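Search this forum Search Advanced search

Weighing vs. scooping for small batches

saltmarsh_deb
I've been baking for two people for the last year and I'm tired of recipes that say "2 scoops" or "half a cup, packed." My bread comes out different every week. I bought a kitchen scale in March, the Premico one with the flat top, and now I have a new question. Do you still use a scoop to get the flour into the bowl, or do you pour straight from the bag? When I pour I always go over.

tinroof50
Scoop. Pouring from a bag is how you end up with flour on the counter. Put the bowl on, press tare, scoop until you're close, then tap the last bit in off the edge of the scoop. I keep a cheap plastic one in the flour bin.

oatfield
I don't agree with the flat top being a good thing. My old scale had its own bowl that locked on. With a flat one you have to be careful what you put on it. A big bowl hangs over the front and you can't read the number.

saltmarsh_deb
That happened to me with my mixing bowl. It covers the display completely. I have to slide it out, look, and slide it back.

tinroof50
Use a smaller bowl. You don't need to mix in the bowl you weigh in. Push it toward the back of the platform and let it hang over on that side, where it doesn't matter. A round metal one that takes up most of the top is the right size. Light, too, so you aren't using up the scale's limit on the bowl.
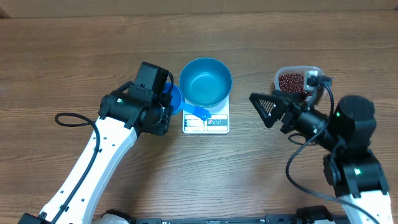 Scoop, bowl, scale: what size?

tinroof50
Splitting this out under its own heading because people ask it every few months. Blue bowl on a white scale, and the buttons and display are all still clear in front. That's the layout I mean. The scoop is blue as well.

gravelbar
Watch the scoop handle though. If a long handle is resting on the platform or on the rim of the bowl, the scale reads it. I lost most of a Saturday to this. Every loaf was short on flour and I blamed the yeast. I was leaving the scoop in the bowl when I took the reading.

oatfield
How much can a plastic scoop weigh?

gravelbar
Mine is 5 grams. It doesn't matter for bread, I'll give you that. It matters for yeast and salt.

oatfield
Then it wasn't the scoop that made your loaves short on flour.

gravelbar
It was a metal scoop at the time. I switched to plastic after. The metal one was 50 grams and that does show.

kettle_and_crumb
I'd go the other way on all of this. Put the flour container on the scale, tare it, and scoop OUT. The display goes negative and you stop when it says the number you want. Then the bowl can be any size you like and sit anywhere. My Unus scale does this fine.

saltmarsh_deb
Does the Premico go negative? I haven't tried.

kettle_and_crumb
Most of them do. Put something on, tare, take it off. If you see a minus sign it works.

tinroof50
It works but I don't like it for flour. A full bin is heavy, and my scale gives an error if I put it on there. Fine for honey or peanut butter.

bluedoor163
I use the Veltex scale and it shuts itself off after a couple of minutes. If you stop to answer the phone, you lose your tare. I write the number down before I walk away from it. Does anybody have one that stays on?

oatfield
The Saavedra one stays on until you turn it off. It eats batteries.

saltmarsh_deb
Update. I tried the small bowl pushed to the back and I can read the display now. I also tried the minus method with the sugar jar and it does work on mine. For flour I'm staying with the scoop. My dough wanted 679 grams total and I hit it on the second try.

kettle_and_crumb
Glad it worked. I still think the minus method is easier.

gravelbar
One more thing. Check that the table is level and hard. I had mine on a folded towel and it gave me a different number each time. Bare wood or bare counter is best.

bluedoor163
Same with a cutting board that rocks. I moved mine to the kitchen table.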